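Kitchen Arm Build: Gallery

Unddale Shared Workshop, project page
Last updated 22 May 2020

We are teaching a robot arm to do small jobs in a kitchen: opening a drawer, putting a utensil away, moving a plate from one end of the counter to the other. The build has been going on for 9 weeks in the back half of the workshop. Most of the time so far has gone into mounting, cabling and software setup.

The kitchen was put together from secondhand cabinets and a countertop bought as one lot. Getting the counter level took two evenings. The floor slopes toward the loading door, and we went through a full pack of shims before the cabinet doors would stay shut.

The arm stands beside the counter on its own frame. We tried it closer in at first, but the elbow ran out of room when the gripper had to point straight down. Moving the frame back fixed that and cost us a little reach at the far corner.

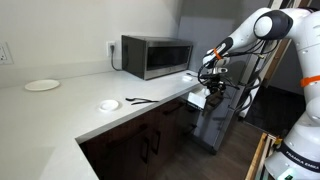 Drawers have been harder than plates. A plate stays where it is put. A drawer can stick, or slide back a little when the arm lets go, and then the next move starts from the wrong position. We now record the drawer position before every run and write it in the log.

Cables are the other regular problem. The orange straps hold them along the links, and we left slack at the wrist so it can turn. There is probably too much slack. The next version will use a shorter sleeve from Retatix, if the one on order fits.

Control software is our own, built up from a set of scripts we call Drutorus. It plays back recorded motions and lets us slow them down. Nearly all testing is done at low speed with one person at the stop button.

Runs logged to date: 231
Runs on the drawer task: 5 sets, still in progress
Spent on cabinets, countertop and hardware: $357

Still to do: shorten the wrist cables, add a second camera mount, and write up the frame drawings so other members can copy them. The drawings will be posted in the Files section when they are done.

Back to Projects | Files | Build log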